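Re: [wire-harp] Brass strings for a hammered dulcimer?

On November 5 at 169 Mill Road time, a member in Ostville wrote:
> Has anyone restrung a Bindell dulcimer in brass? Mine came
> with steel in the treble and I find it harsh. The bass
> bridge already buzzes a little.

I restrung mine last winter with wire from Saverwood. A 60 foot coil did the middle courses with some left over. Go up one gauge from the steel and drop the pitch a whole step, or the top courses will break. 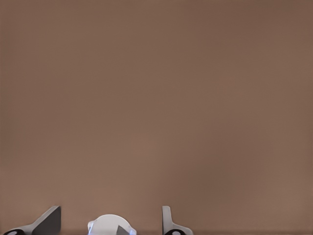 Fix the buzz first. On mine the bridge cap had a groove worn in it, and a new length of rod cured it. The shop in Ignacio sells the rod cut to size.

Expect to retune every day for a couple of weeks. I left the top 5 courses in steel and can live with the difference.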